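Fenditz starts renting out its two-arm starter kit
November 2023

I've been pestering the folks at Fenditz for a look at their tabletop kit since February, and this month they finally put it on the rental list. So of course I spent an afternoon with it! The pitch is simple enough — you get the arms, the grippers and the software, you clamp it all down, and you're picking up small stuff the same day.

Lukian Dmytriv, who runs support there, suggested test tubes for my first go. I was hoping for something easier (clear plastic is a pain for a lot of grippers, and they love to roll), but fine, test tubes with blue caps it was.

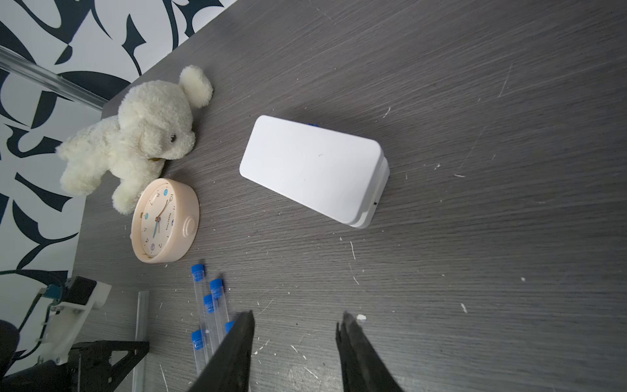
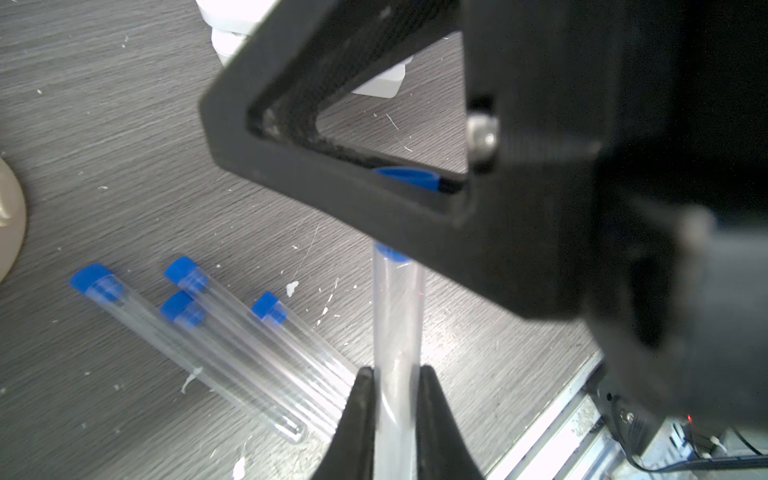 What I liked and what I didn't

The fingers are slim, and I really enjoyed how little room they need to get in next to a tube when its neighbors are lying close by. Setup took me 34 minutes, cables included, and I'm slow with cables. The teaching software, called Padska, is friendly if a bit plain, and I only had to call Lukian over once — for a menu I'd have sworn wasn't there.

The manual needs work, though. It's 38 pages and the part on gripping force gets half of one. Daryna Boiko from the Fenditz software side told me a longer version is being written, but she wouldn't give me a date.

Rental is 300 a week with a minimum of 2 weeks, and shipping is extra. Bookings go through the Fenditz office, and the first batch of kits is going out now.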